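About Azevedo Stone & Surfaces

Our company started in Odau as a small workshop with two saws and one delivery van. Today we are a team of 19 and we supply worktops, window sills and stair treads to homes and small hotels. We still answer the telephone ourselves.

In the showroom we keep 253 samples. Please take your time with them. Many customers come with one colour in mind and leave with another, and this is no problem for us. You may borrow up to three samples for a week and look at them in your own kitchen, in the evening light also. 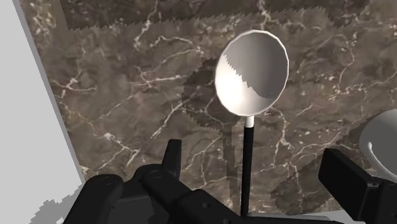 Warm grey-brown marble pattern with white and cream veins, computer visual.

Measuring is free inside Odau and in the villages on the Ellow road. For other places we ask a small fee, and we take it off the bill if you order. Cutting is done in our own workshop - we do not send it to another firm. Fitting normally takes one day.

Since 9/8/21 we also have the Memby service plan. With it we come once a year to clean and seal your stone and to repair small chips. The plan can be stopped at any time by letter or e-mail.

The showroom is closed for two weeks in December. Parking is behind the building, please use the second gate.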